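How to pack and post a soft toy so that it arrives in good shape

I sell second-hand and handmade soft toys from my home, and in the last years I have sent over 200 parcels. Most of them arrived well. The few that did not taught me the most, so I write down my way of working for people who send only one or two toys in a year and do not want to learn it by paying refunds.

What you need

A cardboard box, tissue paper or clean newsprint, one thin plastic bag, brown tape of good width, a kitchen scale and a pen which does not run in the rain. I buy my boxes from Rendgate, in the size they call Villa, but any firm box of similar size will do. Used boxes are fine when the corners are still hard. If you can push a corner in with your thumb, keep this box for storage.

Clean the toy first

Brush the toy with a soft clothes brush, always in the direction of the pile. Small marks go away with a damp cloth and a drop of mild soap. Then let the toy dry for a full day in a room with some air. A toy can feel dry outside and still be damp in the stuffing, and after three days in a closed parcel it will smell. Never use perfume to hide this - the buyer will notice both smells.

Choose the box

Try the toy in the box before you cut any paper or print any label. It should go in without folding the ears, arms or legs in a hard way, and you should be able to put two fingers between the toy and each wall. A box too small leaves lines in the fabric. A box too big costs more to send and needs a lot of filling.
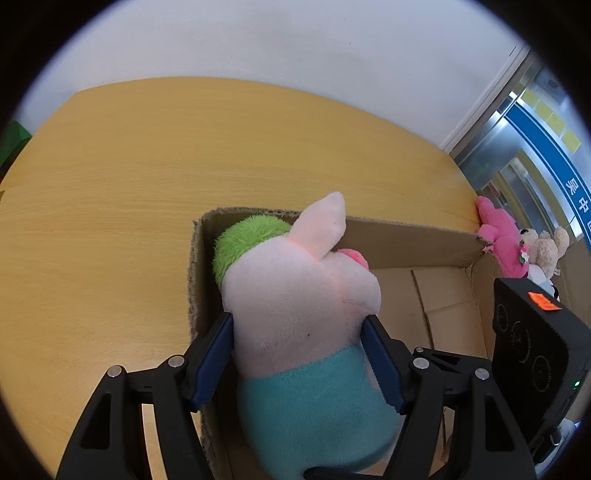 Packing

1. Cover the bottom of the box with crumpled paper, to the height of two fingers.

2. Put the toy in the plastic bag and fold the opening under. Do not press all the air out. Long pressing is bad for the stuffing, and some old toys never get their shape back.

3. Check the small parts. Hats, shoes and scarves that can be taken off should go into tissue and then beside the toy. If the clothes are sewn on, only make them flat with your hand.

4. Lower the toy slowly, body first, and look that no arm or leg stays bent behind the back.
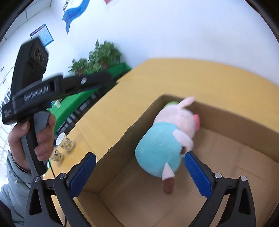 5. Fill the sides with more paper. Push it down gently into the corners, and put less of it near the face.

6. Lay one flat sheet of paper on top, then the invoice or a small card. Many people open a parcel with a knife, and this sheet can save a nose.

7. Close the box and shake it a little. If something moves, open it and add paper.

8. Tape the middle line of the lid, then both short sides, so that the tape makes a letter H. Do the same on the bottom. For the bottom of older boxes I use two layers.

Weight and label

Weigh the parcel only when it is closed. The paper and tape together can add 90 grams, and this is sometimes enough to move you into the next price. I made this mistake many times in my first winter of selling, when I weighed the toy alone and guessed the rest.

Write the address on the largest side and put clear tape over it if you have written by hand. Take off or cover old labels and bar codes completely. One of my parcels to Brulamel came back to me because the machine had read the old code.

If the toy is old or valuable

For toys with glass eyes or a growling box inside, I use two boxes, one in the other, with paper between them. Wrap the head separately in tissue. Take photographs of the toy from the front, the back and the side before it goes in, and keep them until the buyer writes that all is well. For mohair I prefer acid-free tissue; the one from Ploletti is sold in packs of 200 sheets and lasts me very long.

Sending abroad

Ask at the post office which customs form you need, and write "soft toy, used" or "soft toy, new" on it. The word "gift" should be used only for a real gift. Also put a second copy of the address inside the box, under the lid.

Last updated: 06/02/2018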